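Folding T-shirts so they stay folded

I used to be a stuffer. Shirts came out of the dryer, went into the basket, and then got pushed into a drawer until it wouldn't close. Then I moved to a place with one small dresser and had to learn how to fold like a grown-up, and now I kind of love it (my sister thinks this is very sad!).

First thing - get the shirts out while they're still a little warm. If you leave them in a heap overnight you'll be fighting the wrinkles the whole time. I pull out one shirt, leave the others bunched up at the back of the table, and only deal with the one in front of me.

Lay it flat, sleeves out to the sides, and smooth it with your palms from the middle toward the seams. I like mine sideways, with the collar off to my right and the hem to my left, because then I don't have to reach across anything. Most folks put the collar at the top and that's fine too.

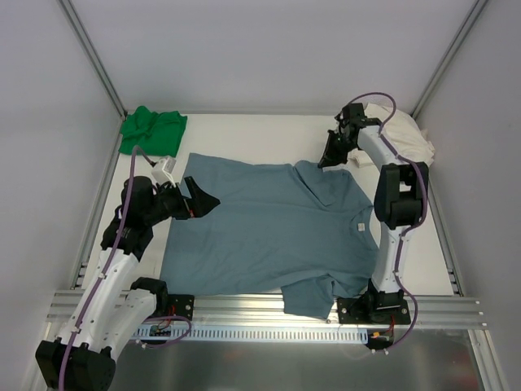
Don't go crazy chasing every little crease. The ones by the shoulders and sleeves are the stubborn ones, and a gentle tug at the end of the sleeve and another at the side seam usually takes care of them. If a sleeve won't fit on the table, let it hang over until you're ready for it.

Now fold one side in toward the middle, about a third of the shirt, and flip the sleeve back on itself so it doesn't stick out. Same on the other side. You want a long strip with straight edges. Bring the hem up to just short of the collar, then fold that in half, or in thirds if your drawer is shallow like mine.

Benedita Meireles, my old roommate, folds hers face down so the front ends up on the outside. It does look nicer on a shelf, and I do it that way for shirts with a print. Plain ones I fold face up and don't worry about it.

Stand them up in the drawer like file folders! I got 52 shirts into two drawers last March, and that includes the ratty ones I paint in. Thick sweatshirts are another story, so mine go on the closet shelf.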